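**Progress report to the Besow Fund — Flivik hand cell, maintenance and setup**
Prepared by Njoroge Kioko, Clevby workshop, Nov 15, 2025

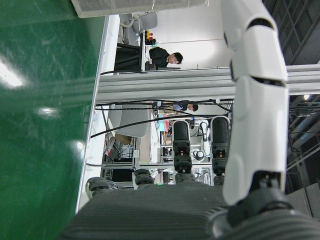

**Is the cell fit to go back to daily running?**
It is fit for single shifts with somebody in the room, and we would like to keep it at that until the spare thumb joint has been fitted and checked in December.

Dear Florencio,

Thank you for your patience with this one, and for the kind note you sent with the second payment. I know the last report was mostly about what we had taken apart, and I remember you asking (very politely!) when you might hear about something going back together. I am glad to say that most of this report is about exactly that.

**The hand itself**

The hand has been the center of our attention this quarter. It has a white thumb and black fingers on a dark gray palm, and for as long as we have had it the thumb has been the troublesome part. Wafula Mushi stripped the thumb down in the first week, cleaned every joint, and found that the base joint had worn enough to give a small amount of side play. You could feel it with your fingertips if you held the palm still. It explained a good deal about why small parts kept turning in the grip just before they were set down.

We ordered a replacement base joint from Lukumay, who made the original, and paid $325 for it including shipping. Jabari Lukumay was good enough to talk Wafula through a temporary shim over the phone, and the shim is in there now. He warned us that it is a stopgap and that we should look at it every week, so we do, on the first morning, before the cell is powered up. Wafula writes the reading in the paper log by the door. It has not moved so far.

The fingers needed less. One of the connectors at the knuckles had been giving us a dropped signal whenever the finger was fully curled, and we spent far too long suspecting the controller. It was the connector after all. Subira Ndung'u reseated it, and then, being thorough, went over all the others with the same tool and the same patience. We have had no dropped signals in the runs since then.

**Wrist camera**

The wrist camera sits very close to the palm, so its view always takes in a good part of the hand. That suits us well enough, and the thumb and fingertips make handy reference points when we check that the mount has not crept. We do that check now after every tool change, where before we did it whenever somebody thought of it.

The one thing we have not solved to our liking is glare. The green surface beside the work area has a polished finish and throws the overhead lights straight back at the lens. Subira has tried two exposure settings, and the lower one is kinder to the bright patches but makes the black fingertips hard to pick out against anything dark. We are going to try a matte cover over the green next, which is a cheap experiment, and I will tell you how it goes.

**Cables and frame**

You may recall from the spring visit that I was unhappy about the cables. The bundle still hangs from the gray aluminum beam and loops across below it, and I am still a little unhappy, although less so. What we have done is replace the ties that had gone brittle, label both ends of every line, and write down the route each one takes, so that whoever comes after us is not left tracing black cable against black cable with a flashlight. What we have not done is move the bundle into a proper carrier. Subira and Wafula both feel this should wait for the thumb repair, when the arm will be down anyway, and I agree with them.

The frame bolts were gone over in one afternoon. Two brackets had worked slightly loose. They have been tightened and marked with paint so that any turning will show.

**Running record**

After the shim went in we ran the hand through 2,000 open-and-close cycles with nothing in the grip, in blocks, with a pause to feel the thumb joint for heat between blocks. We then ran 565 pick-and-place cycles with the small molded caps we use for testing. In that second set there were 10 failed picks. Wafula went through them one by one: most came from caps lying on their side, which the hand has never handled well, and the rest we put down to glare in the camera view. None of them looked like the old turning-in-the-grip fault, and that pleased us more than the number itself.

I should say plainly that these were all short runs with the three of us close by. I would not want you to quote them to your board as proof of what the cell can do over a month.

**Looking after it from here on**

We have settled into a routine that seems to fit the way people work here:

- First morning of the week: read the shim, wipe down the fingertips, look over the knuckle connectors
- After every tool change: camera mount check against the thumb and fingertips
- End of each shift: hand parked open, log signed, power off at the cabinet
- Monthly: frame bolts, cable ties, stack light test

The monthly list used to live in my head, I am sorry to admit. It is now on one laminated page, and Subira has rewritten my wording in several places so that it makes sense to a person who has not been here for years.

**Money and time**

We are inside the budget for parts. Labor has run over a little, nearly all of it in the days we lost chasing the controller, and I would rather carry that out of our own Clevby hours than ask you to move anything between lines. The only further purchase I can see is the cable carrier, and I will send you the quote before we order.

**What we need from you**

Two small things, whenever you have a moment. Could you confirm that the final visit can fall in the second half of December, after the new joint is in? And would you let me know if the fund still wants the old thumb parts kept? Wafula has them bagged and tagged in the drawer under the bench, and he would quite like the drawer back.

With warm regards from all of us,

Njoroge Kioko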